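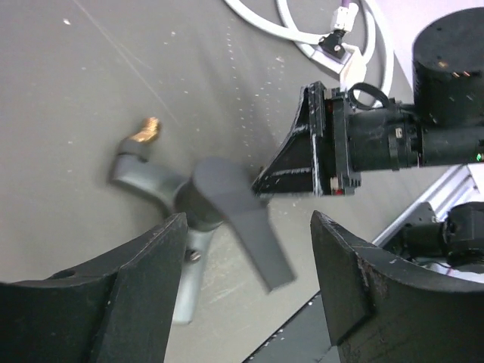
Ventilartiges Teil mit Hebel auf der grauen Arbeitsfläche, zweiter Arm von rechts. Blick vom Handgelenk.

25. Oktober 2023
Ivanov, Zelle Gurkirach

README — Zelle Gurkirach, Einrichten und Pflege

Stand der Notizen nach dem Umbau. Gilt nur für die Zweiarmzelle, nicht für den alten Stand in Brurnside.

Inhalt: 148 Durchläufe mit dem Ventil, davon 13 verworfen (Kamera hing, Zeitstempel kaputt). Rest liegt unter trirora/ventil, pro Lauf ein Ordner. Log, Gelenkwinkel, Handgelenkkamera beider Arme.

Vor dem Start
- Fläche abwischen, Kratzer sind alt, bleiben
- Kabel hinten prüfen, Stecker von Hand nachdrücken. Nicht am Kabel ziehen!
- beide Arme in Grundstellung, dann erst Greifer referenzieren
- Ventil ablegen, Lage egal solange beide Arme hinkommen

Finger
Kanten schleifen sich ab, an den Spitzen zuerst. Tausch nach 53 Betriebsstunden, früher wenn der Hebel durchrutscht. Je Finger 4 Schrauben, über Kreuz anziehen, handfest reicht. Danach immer neu refernzieren — sonst schließt der Greifer schief und die Kraftwerte im Log sind Müll.

Kamera
Linse trocken putzen. Nach jedem Fingertausch ein Testbild, beide Spitzen müssen unten im Bild sein. Nahe Teile werden leicht unscharf, ist ok, Fokus ist fest.

Bekannte Probleme
- linker Arm meldet manchmal Übertemperatur nach fast 4 Stunden, Pause machen, Ursache offen
- Kabelschlaufe am rechten Arm kann beim Drehen hängenbleiben, Weg in der Config begrentzt
- Kraftwerte vor dem Umbau nicht mit neuen mischen

Offen: Kalibrierskript aufräumen, Ersatzfinger nachbestellen, nächste Wartung im Dezember.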